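Cutting back on fizzy stuff, week five

Quick one tonight, kettle's on and I have laundry to fold.

So. Week five. I said in February I would stop drinking soda at my desk and I mostly have. Mostly. Was on two a day before, sometimes three if the afternoon dragged. Now it's one on a bad day and none on a good one. More good ones lately.

The headaches were the worst bit. Days two to six, right behind the eyes, and I was horrible to everybody. Snapped at Han-gyeol over a stapler. Sorry again, Han-gyeol. After that it eased off and I started sleeping — proper sleeping, not the 4 a.m. ceiling thing.
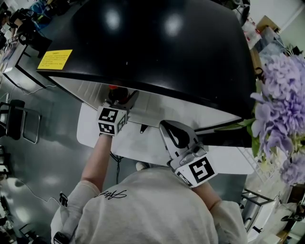 Money too. I kept the receipts in an envelope, first month only, then I got bored of it. 68 dollars. On drinks! I had guessed 30, maybe. The corner place by Leiva Street puts them right by the register so you grab one while you're waiting to pay, and then you've got a cookie as well, and that's not even in the 68.

What has worked, in no order:

Cold water in the big jug, lemon if there is one. Boring but fine by day ten or so.

Walking the long way past the Totau bakery so I don't go by the corner place at all. Adds about 40 seconds. No excuse really.

Tea at three. Any tea. I bought a fancy tin from Millano and it tastes like a candle so don't do that.

What hasn't worked: diet versions. Just made me want the real thing more. Also sparkling water, which I know everyone loves, but to me it's like drinking a radio between stations. And telling the whole office. Now they all look at my hand when I come back from lunch.

I did have one at my cousin's birthday and it was so sweet I left half. Then had another the next morning, so dont read too much into that.

Teeth: the dentist was pleased, or at least less cross. Going back in the summer.

Somebody asked me if I'd stop for good. No idea. I like it with pizza. I think pizza can stay as it is and the desk is where I hold the line.
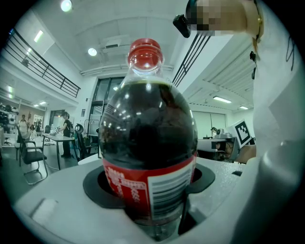
Radka Babić wrote in to say she did the same thing last year and her trick was only ever buying the small ones, never the big bottle for the fridge, as the big one goes flat and then you rush to finish it. Which is exactly me. She also says the three o'clock slump went away by itself after a couple of months and she didn't even notice untill her husband mentioned it.

So small ones, from now on, pizza nights only. Will try it this month and report back. Laundry now.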